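Filed under: Bedding & Linen | Housekeeping List

Hsin-yi Yeh wrote:
> Fold the duvet back and the bed makes itself. Two minutes, 19 beds, no bother.

Two minutes? I doubt it. The pillow alone wants plumping.
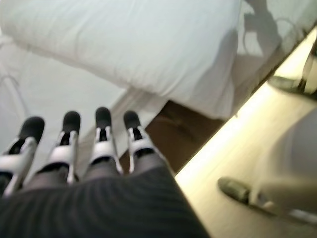

White pillow, Olcombe

Then there's the fringed cushion, which sheds its strands all over clean white bedding. 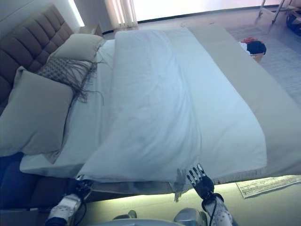

Duvet folded lengthwise, cushions at the headboard

I'm not convinced by the folding either. You still have creases to smooth in the sheet.
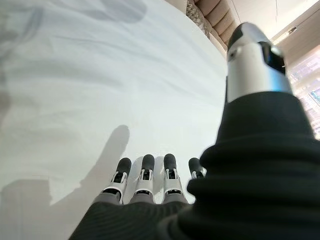
Gheorghița Stanciu
Linen room, Olcombe

A duvet folded part way looks rumpled to me, and I'd sooner shake it out flat from the foot.
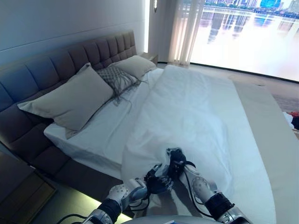

Paula Vlad: I shake mine too, but I'd lose the fringed cushion first.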